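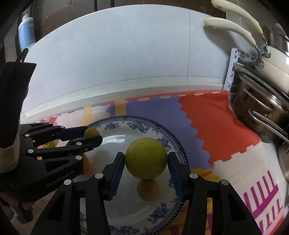
The Cunby Neighborhood Center will add a fruit table to its weekly lunch program in September, the center said in a notice posted 2023-06-11. The table will be set up beside the lunch counter and will offer whole fruit at no extra charge to anyone who buys a meal. The center wants the fruit set out on dinnerware that people would use at home, such as a white plate with blue flowers around the rim, and it wants small brown fruits to share a plate with larger yellow-green ones. Lunch visitors have asked for more choice at the end of the meal, according to the notice. The current dessert is a cup of canned fruit or a cookie.

Fresh fruit will come from Bach Produce, a wholesaler that already delivers salad greens and potatoes to the center's kitchen. The order will change with the season and with price. Bach has agreed to deliver the fruit on the morning of each lunch, and kitchen staff will wash and sort it before the doors open at noon.

Citrus will be on the table most weeks, the center said. Small fruits that can be eaten without a knife will get preference, and anything that has to be peeled will be placed next to a bowl for the skins. Larger fruits will be cut up in the kitchen on request.

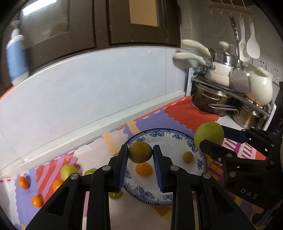

Orange, brown and green fruit with a blue-and-white plate.

Plates for the table were bought secondhand from Lokulus, the housewares store on Brenix Street. The center paid $45 for the lot, which also included serving spoons and a covered cake stand. Visitors who have large plates to spare can leave them at the front desk during office hours. Chipped plates will not be accepted.

The table will run for a trial period of 3 months. Staff will keep a record of what is taken and what is left over, and the center will use the record to decide on the order for winter. Leftover fruit that is still good will be bagged and offered at the door when lunch ends. Bruised fruit will go to the kitchen for sauce.

Visitors will be limited to 2 pieces each until everyone has been served. The center asked that people with food allergies speak to kitchen staff before choosing, as fruit of different kinds will be handled on the same counter and served on shared plates. A card next to each plate will give the name of the fruit and where it was grown.

Lunch prices will stay the same. Sign-up is not needed for the fruit table, but meals must still be reserved by phone or at the front desk by 3 p.m. the day before.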